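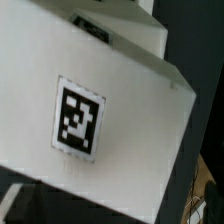
One reader in Findville wrote in to ask why every box has to have a label, when you could just open the lid and look. It is a fair question. If you have two boxes, opening the lids is quick. If you have 281 boxes, it would take most of the day, and you would have to do it all again the next time you wanted something.

A label tells you about a box while the box stays shut. Some labels are words, such as BOOKS or WINTER COATS. Words are fine for people who can read that language and who are standing close enough. Other labels are patterns, and those are meant to be read through a camera.

How a square pattern works

Think of a sheet of squared paper. Draw a big square on it and colour each small square inside either black or white. Every time you change one small square, you get a different pattern. Even a small grid gives a very large number of patterns, so each box can have one of its own.

The pattern doesn't say "books" or "coats". It stands for a number. A computer keeps a list, and next to each number on the list is a note of what it belongs to. Box 81 might be jigsaws and box 182 might be curtains. If you take out the jigsaws and put in shoes, you change the list and leave the label where it is.

Why black and white?

Black and white are as different from each other as two colours can be, so a camera can tell them apart even in a dim cupboard. A thick black edge around the pattern helps the computer find it. White paper around the outside of that makes the black edge stand out, which matters most if the box is a dark colour.

What if the box is crooked?

A square label looks squashed when you see it from the side. Hold a playing card in front of you and turn it slowly, and you will see the same thing happen. The computer can use the squashed shape to work out which way the box is turned - up to a point. If the label is seen too much from the side, the small squares run together and can't be read.

Try it yourself

You will need squared paper, a black felt pen, scissors and 6 empty boxes.

Cut out a square of paper for each box, leaving a white edge. Draw a thick black border, then colour in a different pattern inside each one. Stick one on the side of every box. Don't put them on the lids, or you won't see them when the boxes are stacked.

Write your list on a separate sheet, with each pattern drawn next to what is in its box. Ask a friend to find something using only the list.

Keep the list somewhere safe - not in one of the boxes.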